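Writing workshop notebook, Wed 15 August

Point of view trial on the Sarmiento draft, second pass. Working text is the chapter file as it stood after the Lekholm cuts, 4,000 words, close third on the daughter. Purpose of today: find out whether the chapter holds if the narrator is moved back one step, so that the reader gets the mother's side without a scene break.

Method same as last time. Took the opening section (834 words) and rewrote it three ways without looking at the previous versions. Version A is the existing close third. Version B is close third with the filter verbs stripped out (saw, felt, noticed, wondered). Version C is an older narrator who knows how the summer ends and says so in the first paragraph. Dialogue kept identical in all of them, word for word, so any change in tone comes from the narration.

Results so far. B is shorter than A and reads faster, but the section where she finds the letters goes flat. Two of the filter verbs were doing work there: "she noticed the date" puts the weight on the noticing, and with the verb gone the date is one more fact in the paragraph. Restored both. The rest can stay out.

C is a different chapter. The foreknowledge kills the argument at the ferry office in Brarkport, which only works if the reader thinks she might still get on the boat. It helps the kitchen section a great deal, though. The long paragraph on the laundry and the unpaid bills, which everyone has marked as slow, now has a reason to be long. Did not expect that. Kept a copy under the chapter folder with the letter C in the name.

Tense check on C: four slips into the present, all in the same half page, all after "now." Fixed. The word "now" should probably be searched for in the whole manuscript.
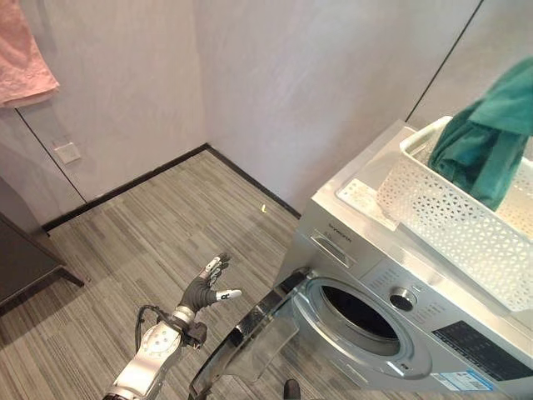
Corentin Leblanc read A and C at the table and disagrees about the ferry office. He thinks the argument survives the foreknowledge if the narrator gives away the outcome but holds back the cause, and that the trouble in C is a single sentence, the one beginning "By then she had already." His suggestion is to cut it and read the section again cold before deciding anything. He also wants the mother's name used earlier, by the end of the first page.

Cut the sentence. Read it again after lunch. Better, not settled. The argument now has some tension in it but the exit line sounds like a summary, and the paragraph after it repeats the same information in other words. Marked both in the margin. Mother's name moved up to the third paragraph -- no side effects found.

Subscribe to the workshop newsletter for new posts and submission calls. You can unsubscribe at any time.

Read-aloud of C, whole section, one voice. Stumbled in 6 places. Most were stacked clauses before the verb. One was the name Sulladov next to "suddenly," so "suddenly" goes, as it should have anyway.

Open items:

- ferry office, exit line, try ending on the clerk's question
- search for "now" in all chapters
- decide whether the older narrator speaks in chapter two or stays silent until November in the story's own calendar
- B with the two verbs restored needs one reader who has not seen A

Leaving A as the master file until the B reading is done. C does not get merged.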